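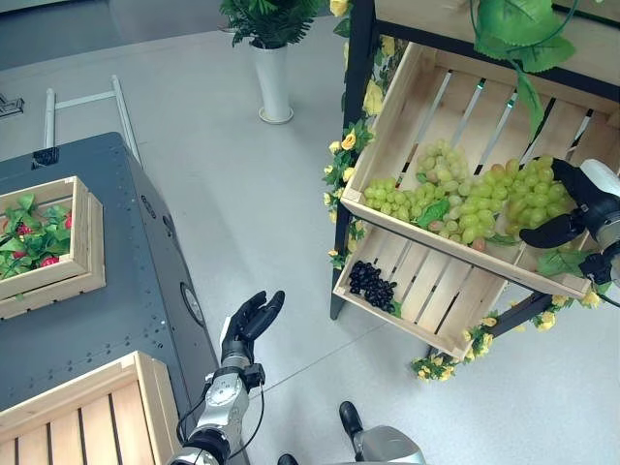

Rami Chidiac says tilted crates only look right when they are packed full, and that I should stuff the bottoms with paper before I buy any more fruit. I'm not sure. My rack has two slatted crates, green grapes in the upper one and a small dark bunch in the lower one, and you can see through the slats. Wouldn't the paper show?
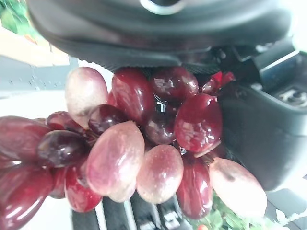 My other problem is cleaning. It has been 3 years and the plastic grapes hold dust in every gap. One bunch goes from pale pink to deep burgundy, and I don't want to take the color off. The glossy ones show every fingerprint too. What do you use?

Zinash Habte, January 2, 2018

**Fiachra Cronin**

Paper will show. Use burlap, folded double, and tuck the ends under the fruit. Put the bunches at the low end of each crate because that is where real ones would slide. You don't need to fill it.

For cleaning, lukewarm water with a drop of dish soap. Try it on one grape at the back first. Don't soak them, water gets in at the stems. Hang them up to dry and leave them for a day. I do mine every March.

**Eamon Keane**

just buy new ones

**Oisín Geraghty**

Agree on the burlap. I use a soft makeup brush for the dust and only wash if that fails. Skip window cleaner, it turned mine cloudy. The yellow roses can be brushed the same way, but go easy on the petals.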